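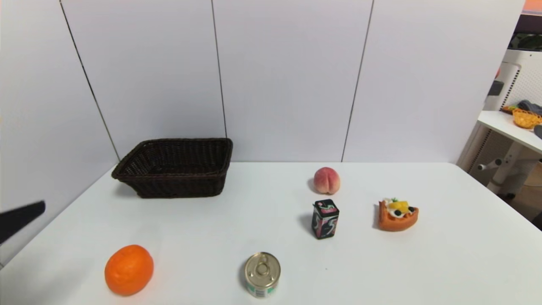
Page last changed: Monday, 7:40 a.m.

Hurt my shoulder at work but kept going for weeks – did I wait too long to file?

Posted by Elīna Kuusk

Hi everybody! First time posting, and I've already read half the threads on here, they're great. I work nights in the bakery supply warehouse at Otgate, mostly picking and wrapping pallets. In December I felt something pull in my right shoulder reaching for a case on the top rack. I told my shift lead that night, he said "ice it," and I went back to work. It got slowly worse, and now I can't lift my arm past my chin.

My doctor says it's a partial tear and wants me in physical therapy three times a week. The first bill was $166 and I paid it myself because I didn't know what else to do. Nothing was ever written down at work, as far as I know. HR is being nice but keeps saying "we'll look into it." Can I still make a claim? And do I get the $166 back?

Posted by Dzintra Kütt

Elīna, please don't give up on this! I went through nearly the same thing with my knee at the Clullholm depot, and I was sure I'd blown it too.

There are usually two clocks. One is for telling your employer, and it can be short, a matter of weeks in some states. The other is for filing the claim itself, and that one is normally a lot longer. You told your shift lead the same night, and in many states telling a supervisor counts as notice even if it was only out loud. So write it up now, today if you can. Put down the date, the shift, what you were lifting, who you told and what he said. Email it to HR and to the shift lead and send a copy to your personal address (I can't say that loudly enough, I lost access to my work email while I was on leave).

Then ask HR in writing for the claim form. If "we'll look into it" goes on for more than a few days, get the form from your state's workers' comp office yourself. Mine was on their website and took me one evening with a pot of tea – really not bad at all!

On the bill, keep the receipt and ask the therapy office to mark the visit as work related. Some states make you use a doctor from a list, so check that before your next appointment. I had $1,676 in bills by the time my claim was accepted, and the insurer paid back all of it except one visit to a clinic that wasn't on the list. It took a while, but it came.

Also tell your doctor exactly how it happened and ask to have it put in the chart. The adjuster on my claim read every page of mine.

Good luck, and come back and tell us how it goes!

Posted by Venckus

get a lawyer. my brother in law settled for 3000 and the shoulder still clicks, he says he should have held out. most of them do a free first call and take a percentage later so it costs you nothing to ask

Posted by Elīna Kuusk

Thank you both so much! I just sent the email and copied myself. I found the state form too, and it's only two pages – I'd pictured a whole booklet. Calling the therapy office when they open.

14 comments · 9 shares

We use cookies to remember your sign-in and keep the site running. Accept | Manage settings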